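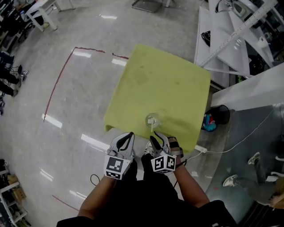
## 4. Setting up the Oma dehumidifier

This section replaces the leaflet that came in the box. The leaflet is not wrong in every line, but it promises a good deal and explains very little, and two of its drawings belong to an older model with the tank at the back. Where these notes and the leaflet disagree, follow these notes. Where neither helps, switch the unit off and ask.

Revised 2024-03-27 by Sowmya Devadiga. Please write corrections on the paper copy and leave it in the folder.

### 4.1 What it will and won't do

The Oma takes water out of the air in a closed room. It will not cure a leaking gutter, a cracked downpipe or a wall with soil piled against the outside of it. The box says it "ends damp for good". No machine of this sort does that. If a patch on a wall is wet to the touch and has a hard edge, treat it as a leak until someone has shown otherwise, and report it before you bother with the rest of this section.

It also gives off heat. In winter that is welcome enough. In June it is less so, and people have been known to open a window to cool the room, at which point the machine is trying to dry the street.

### 4.2 Before you plug it in

1. Stand the unit upright on a level floor. If it travelled on its side, leave it standing overnight before switching on. The leaflet says an hour. An hour may well be fine, but a new compressor costs more than a night's patience.
2. Take off all the tape. There is a strip inside the tank bay holding the float still, and it is clear tape, so run a finger along the float arm to find it.
3. Pull out the tank and check that the float moves up and down freely.
4. Slide the tank back until it clicks. If the click is faint, take it out and do it again.
5. Check that the filter is seated behind the front grille. The unit will run without one and will give you no warning at all.
6. Leave a clear space at the front, the back and both sides. Curtains are the usual offender.

**Caution:** plug straight into a wall socket. Do not use an extension reel, and never a coiled one. If the plug or the socket feels hot, switch off at the wall and stop using both.

**Caution:** do not carry the unit with water in the tank. It has a handle on top that suggests you can.

### 4.3 Choosing where it stands

The maker's advice is to put it in the middle of the room. That is good for the air and bad for shins. A spot near the middle of an inside wall works nearly as well in our rooms, provided the outlet grille points into open space.

Keep doors and windows shut while it runs. Leave inner doors open only if you mean to dry the next room as well, and expect it to take much longer. The claim on the box that one unit "serves the whole floor" was presumably measured on a very small floor.

Don't stand it:

- in a bathroom, or anywhere it could be splashed
- under a coat rail or drying washing
- against a radiator
- on a shelf

### 4.4 First run

1. Press the power button once. The fan starts at once and the compressor a few minutes later. The delay is normal, and pressing the button again only starts it over.
2. Press MODE until the drop symbol shows. Ignore the leaf symbol for now (see 4.6).
3. Set the target with the arrows. Begin at 55 per cent. The leaflet recommends 40, which is drier than most people or most furniture will enjoy, and in a cold room the unit will run all day trying to get there.
4. Set the fan to high for the first day, then drop it to low.
5. Leave it alone. Readings taken in the first hour tell you mostly about the air inside the machine.

Put a separate humidity meter on the far side of the room, away from the outlet. A cheap one will do. The display on the Oma reads its own sensor, which sits next to its own fan, and it tends to flatter. If the two disagree, I would believe the one that isn't trying to sell me anything, though cheap meters drift as well and it is worth comparing two if you have them.

**Note:** the tank will fill quickly at first and then slow down. A slow second week usually means that the room has dried out a bit. It can also mean a blocked filter, so look before you congratulate yourself.

### 4.5 Emptying the tank

The tank holds 8 litres, if you believe the moulding on its side. The float stops the unit a little short of that.

1. Switch off with the power button and wait for the fan to stop.
2. Pull the tank straight out with both hands.
3. Empty it down a sink or an outside drain. Do not drink it, give it to animals or put it in a steam iron. It is often described as pure water, but it has been over a dusty metal coil and sat in a plastic box.
4. Wipe the tank, put it back and press until it clicks.
5. Switch on again and check the drop symbol is still showing. After a long stop the unit sometimes comes back in fan mode and sits there blowing, looking busy.

If you would sooner not empty it by hand, fit the hose:

1. Remove the rubber bung from the spout at the back. Keep the bung.
2. Push the hose on as far as it will go and tighten the clip.
3. Run the hose downhill all the way to the drain. Any rise, even over a door sill, and the water stops there.
4. Check for drips after an hour, and again the next morning.

Leave the tank in place when using the hose. The unit will not start without it.

### 4.6 The leaf symbol

The leaf is called "intelligent mode". As far as I can tell from watching it, the fan goes to low and the target is fixed at a figure you can't see or change. It may save some electricity. The booklet offers a percentage with no word on what it was compared with. Use it in mild weather if you like, and check the separate meter after a day or two.

### 4.7 The Parri app

You do not need the app. Everything it does can be done with the buttons, apart from reading the history chart, and the chart has gaps whenever the wireless drops out.

If you want it anyway:

1. Hold the TIMER button until the small light blinks.
2. Open Parri and choose "Add unit". Refuse location access when it asks. Pairing works without it on the phones we have tried.
3. Type the code from the label on the back of the unit. The last group on ours is 537, and it is easy to misread the first character.
4. Wait for the light to go steady.

**Note:** Parri sends a message saying "Your air is now healthy" when the target is reached. It has no means of knowing this. It knows one number.

### 4.8 Clirninine tablets

A sample sachet of Clirninine comes taped to the tank. The tablets are meant to keep the water from smelling and to "refresh the air". Water that is emptied every day or two does not smell, and a tablet lying in a tank has very little to do with the air outside it. Rinsing the tank once a week with warm water and washing-up liquid has been enough for us.

If you do use them, one tablet at a time, never with bleach, and never with the hose draining on to a flower bed.

### 4.9 Cleaning the filter

Every two weeks, or weekly if there is plaster dust about.

1. Switch off and unplug.
2. Unclip the front grille from the bottom edge. The top edge has no clips, whatever the drawing shows, and will snap.
3. Lift out the filter and vacuum it on both sides.
4. If it is still grey, rinse it in lukewarm water and let it dry fully in the air. Do not put it on a radiator.
5. Refit the filter, then the grille.

The filter is sold as "lasting the life of the product". Ours sagged in its first year. Spares can be had from the Tustov parts counter, and it is worth holding one up against the old one before paying, as the packets look alike.

### 4.10 If something seems wrong

| What you notice | Try this first |
|---|---|
| Fan runs, no water | Check the mode, then the target. The room may already be dry enough. |
| Tank light on, tank empty | Reseat the tank. Check the float. |
| Ice on the coil | Switch off and let it thaw. The room is probably too cold for it. |
| Rattle | Push the tank in. Check the floor is level. |
| Code 121 | Unplug, wait ten minutes, try once more. |
| Water on the floor | Unplug at once. Check the hose clip and the bung. |

Code 121 is listed in the leaflet as "consult your dealer". In our case it has cleared each time after a rest, and I don't count that as a repair. If it comes back the same day, leave the unit off and put a label on it so the next person doesn't try as well.

**Caution:** do not open the rear casing. A video online shows someone doing so with a butter knife and getting a good result – the coil and its gas are sealed in there, and the video ends quite soon afterwards.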